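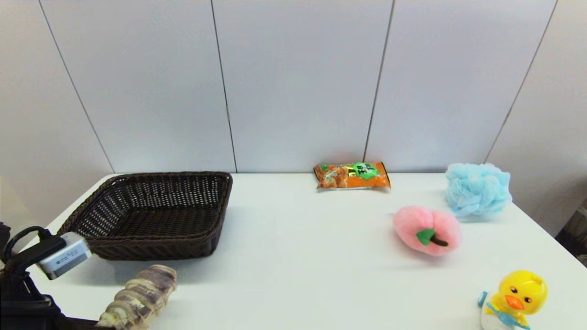
Operators at Zerkach's test site in Drevdale have begun teaching the company's robots to clear a table by guiding them from a remote station. The first round of sessions opened in January and uses everyday items: a wicker basket, a bag of snacks, a mesh bath sponge and several toys, among them a pink plush peach and a yellow duck.

An operator sits at a desk with a pair of hand controls and watches the table through the robot's own camera. The arm follows each movement of the hands, and the software records the joint positions together with the video. Each complete run is saved as one demonstration. The team has kept 802 so far and thrown out 117, mostly for dropped items or long pauses.

"Soft things are harder than people expect," said Manuela Cocco, who runs the sessions. "If you squeeze the sponge too much, it springs out again when you let go. A bag of snacks folds in the middle. You have to learn where to hold it."

New operators practice for 10 hours before their runs count. Mostafa Lahlou, one of three people now on the rota, said the delay between hand and arm is short but still takes getting used to. "You slow down near the table," he said. "After a while you stop thinking about it."

The items are moved to new spots between runs so that the robot does not simply learn one layout. Operators are also asked to vary the order in which they pick things up, and to leave a failed grasp in the recording if they recover from it — the engineers want the robot to see how a second try is made.

Zerkach plans to use the recordings to train a tidying program for its partner Ashour, which supplies equipment to day nurseries. Hala Bouzid, who leads the work at Ashour, said a trial without an operator will follow at its Podunside building once the training is done. No date has been set. Work on a second task, folding small towels, is due to start at Drevdale when the table sessions finish.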